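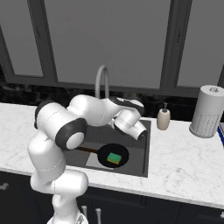

What is a game-used puck, and how does it differ from a souvenir puck?

A game-used puck is one that was put into play by an official during a scheduled game and then taken out of play under the eye of a person named in the record. A souvenir puck may carry the same team crest and come from the same factory, but it has no playing history, and its value to a collector rests on the design alone.

Chapter 5
Pucks, Sticks, and Other Small Equipment

Earlier chapters dealt with clothing. This chapter turns to hard goods, which raise different problems of proof. A sweater has a size tag, a name, and repairs that can be matched to game photographs. A puck has almost none of these. Two pucks used in the same period can look the same to the most careful examiner, and the case for either one depends on how it was handled after the whistle.

For that reason the chapter begins with custody. Section 5.1 follows a puck from the freezer at the penalty bench to the sealed bag, and explains what must be written down at each step. Section 5.2 covers sticks, where tape, knob shape, and blade wear can support a claim of use. Section 5.3 takes up gloves and helmets. Section 5.4 considers goal nets, which are often cut into pieces for sale — a practice on which collectors remain divided.

The main case study is the Draden collection, a group of 1118 items assembled over several seasons by Aparecida Aguiar, a former equipment manager. When the collection was prepared for sale in June, 494 of the items were found to have complete records. The rest were sorted into 4 classes according to the strength of the remaining evidence. Students should read the class definitions in the appendix before starting Section 5.1, as the terms "issued," "prepared," and "used" have fixed meanings there and are often mixed up in sales listings.

Two shorter cases, Zaria and Preken, concern sticks sold with letters from the player. In both, the letter was genuine and the stick was from the wrong season.

Key terms
Chain of custody
Issued equipment
Prepared equipment
Photo match
Period mark

5.1 From the Ice to the Bag

The record for a puck starts before the puck is touched by a player. At the penalty bench, the attendant notes the period in which each puck is handed to the linesman and the game clock at the time of the exchange.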